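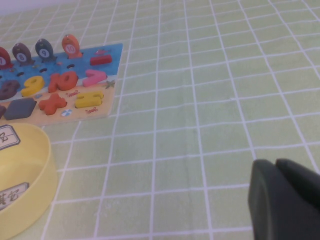
Casein paint, second round of panels

12 June 2022

Continued from the pages with the chalk primer. Today I made the new batch of casein paint for the Cemero cabinet doors, and I looked at the old panels again after they stayed on the window shelf. I write also the things which went wrong, so that Jaxon does not repeat them when he takes over the doors.

The color target is still a strong light blue above and a warm sandy yellow below, close to the fish puzzle with the numbers. The client likes this pair very much. I told her that casein dries lighter and more chalky than a normal paint and she accepts it, but she wants to see a sample in daylight before we touch the real doors.

Recipe as made today

Casein powder from Olisau, the new bag, lot 746. Soaked overnight in cold water. In the morning it had swollen well, with no dry islands in the middle as we had with the old bag. I poured off the water which stood on top and stirred in the borax, dissolved before in hot water. After 30 minutes the mass was like thick honey and almost clear. It smelled a little of cheese, which is normal. If it smells of something worse than cheese, throw it away.

Total weight of the binder after thinning: 900 g. This is too much for the panels, but I wanted the same pot for both colors. What is left stands in the small fridge with a label. Please do not use it after tomorrow, it does not keep.

Pigments were wetted with water and a few drops of alcohol before they met the binder. The yellow ocher took the water immediately. The ultramarine did not want to, it floated and made a dry skin on top, and I had to work it with the glass muller for a long time. Last time I skipped the muller for the blue and we got dark points under the brush, see panel C.

Old panels

Panel A (pine, no primer, two coats). Good adhesion. The fingernail leaves a shiny line but removes nothing. The grain has risen and the surface feels like fine sandpaper. I think we have to wet the wood first, let it dry, sand, and only then paint.

Panel B (pine, chalk primer, two coats). Nice closed surface, the best color of all. On the lower edge there is a crack where the primer was thick. My mistake, I loaded the brush too much and let it run down.

Panel C (birch plywood, chalk primer, two coats). Dark points in the blue, as said. Otherwise correct.

Panel D (birch plywood, no primer, one coat). The knots of the face veneer come through as brown stains. Not usable for the blue. For the yellow one could maybe live with it.

Rub test with a damp white cloth, moderate pressure, 30 strokes on each. Cloth from A was clearly blue. Cloth from B less. From C almost the same as from B. From D very much blue, but D is one coat only, so the comparison is not fair and I should not have made it.

In short, the paint is not washable without a top coat. Munther said this from the beginning. I write it here so he has it in ink.

Top coat

Three candidates on the new panels.

1. Telard matte varnish, water-based. Brushed on quickly, in one direction. It reactivates the casein a little, and you see the blue on the brush after the second stroke. If the brush goes back over the same place, there are streaks. When dry it looks good where I was fast and bad where I was slow.

2. Linseed oil, thinned, wiped on with a cloth. The blue becomes very deep, nearly navy. A beautiful color but not the one that was ordered. The yellow becomes like mustard. I stop this one.

3. Wax paste, thin. Changes the color only a bit. Protects against fingers but a drop of hot tea left a white ring at once. For a kitchen cabinet I am not sure.

Munther Masri came by before lunch and proposed to spray the first coat of the varnish as a mist, let it lock the color, and brush the second coat normally. He did it so on the shutters in Baxter and had no streaks. We have the small spray gun, but the needle is stuck and I did not find the cleaning set. I asked Jaxon if he took it to the other workshop.

Question which stays open: whether the borax casein would become harder with more time before the top coat. The book says to wait several weeks, but the client says October at the latest for all the doors, mounted. So there is time for one honest test with a long wait — only if we start it now. I have put aside one pair of panels, blue and yellow, in the drawer under the vise. Please leave them uncovered and do not put tools on them.

Small things

The hog bristle brush loses hair. I picked five hairs from one panel and then I changed the brush. The soft synthetic one gives less texture, but it holds less paint and one must dip all the time.

The masking tape lifted a piece of paint on the border between blue and yellow. It was the ordinary tape, the low-tack one is finished. Where I cut the line by hand it looks more alive and I prefer it, but my hand is not so steady over the length of a door.

Room was warm and rather dry, window open the whole day. I did not write down the humidity, the meter has no battery.

For next time

Wet, dry and sand the wood before anything else.
Primer thinner, and look at the lower edge.
Muller for the blue, always.
Repeat the varnish as a mist when the gun works. Jaxon Bélanger has the cleaning set, he answered now, he will bring it back with the clamps.
Order low-tack tape and ask Olisau if they still have the same lot of casein, one more bag would be enough for the doors and the two side panels.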